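Enden & Droltach Light Railway – track plan and rolling stock files

README, last updated March 28, 2023

What's in here: track plan files, car roster and scenery notes for a model of the Enden & Droltach, HO scale, as it ran in its last years. Unzip the whole thing into one folder or the plan wont find its part library.

Folders

plan – the full layout in one file, plus each module by itself. Surimau yard is the big one. Open that last, it's slow.
roster – spreadsheet, 681 rows, one per car. Road number, type, length, load limit, paint scheme, year retired if known.
decals – lettering sheets, ready to print. White ink needed for the boxcars.
scenery – notes on ground colors, ballast, the cut below Droltach.
renders – stills.

Roster notes

Numbers came from the yard books. Where two books disagree I kept the later one and put a Y in the "conflict" column. Blank means blank, I didn't guess. Hopper series starting at 900 was renumbered once, old numbers are in column F. Cabooses are on their own tab. Lengths are over the couplers, in feet. Some of the August entries are in a different hand and hard to read, so treat the load limits there as soft.

Plan notes

Minimum radius is 24 inches on the main, 18 in the Meijer quarry spur. The spur really was that tight – small engines only. Grades are marked at every module joint. The wye at Enden is squeezed to fit and doesn't match the survey map. Everything else is close. If you only have room for a shelf, use Surimau west end plus the team track, that makes a decent switching layout with 12 cars. 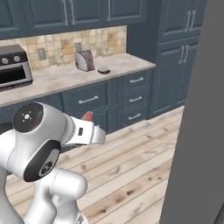
Render: white robot arm, kitchen with dark slate-blue cabinets.

Known problems

- Turnout 7 at Droltach has the wrong frog number in the parts list. Plan is right, list is wrong.
- Depot drawing prints a little small on letter paper. Turn off "fit to page".
- Water tank has no drawing yet. Only found one bad view of it.
- Decal sheet 3 is missing the small capacity lettering. Will fix.

Wanted

Anything showing the Meijer scale house from the track side. Also paint color for the combine, I have red and I have brown and both people were sure. Coal tonnage by month would be great too, the books I have stop at 1,000 tons for the quarter and then teh pages are gone.

Use

Free for your own layout or a club layout. Don't sell the decals. If you fix something in the roster, send the row number and where you got it – can't add it without a source.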